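The Night Desk

The ferry Pasden went down off Rasdale in November with 269 people aboard, and I was the one who typed the first line of it.

I was on the night desk by myself. The coastguard's message came through as two sentences and a position. I rang the number at the bottom and a woman read me the same two sentences again. I asked how many were in the water. She said she couldn't say. I asked whether she couldn't say or didn't know, and she put the phone down.

So I wrote that a ferry was in difficulty. Twenty minutes later I changed "in difficulty" to "listing", and after that to "sunk". Each time I sent it, the old version disappeared from the page as if it had never been up.

The calls began before it was light. People had found our number on the website, under Contact Us, and they thought we would have a list. I told them to ring the company, Drusteck. They said they had rung Drusteck and it was engaged. One man asked me to try it for him, in case it worked from my end. I tried it. It was engaged.

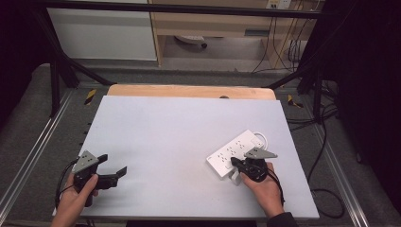 June 2024

The inquiry sat in the council offices at Rasdale, in a long room over the library. I was sent because I had done the first night and the editor thought it would read well.

The report was 822 pages. Most of it was about the bow door. A seal had been replaced 2 years before with one of the wrong size, and the invoice was there in the appendix, signed, with a surname on it that I could read as Babić. The repair had cost 2,000 pounds. The right seal would have cost a little more.

The families had the front rows. They had got used to the room by then and brought cushions and flasks. A woman next to the aisle was turning the pages of her copy with a ruler under the line. When the chairman reached the part about the first hours, she put the ruler down.

He read out the times. He gave the distress call and the launch of the lifeboat, and then he said that the first public notice had described the ferry as being in difficulty. He didn't say who had written it. He went on to the next paragraph.

At the break I stood by the tea urn with my pass turned round so the name of the paper didn't show. The woman with the ruler was in front of me. She asked if I took milk, and I said I did, and she passed me the jug.

I went back in and sat down. They had started on the lifejackets. I opened my notebook and wrote the time at the top of the page.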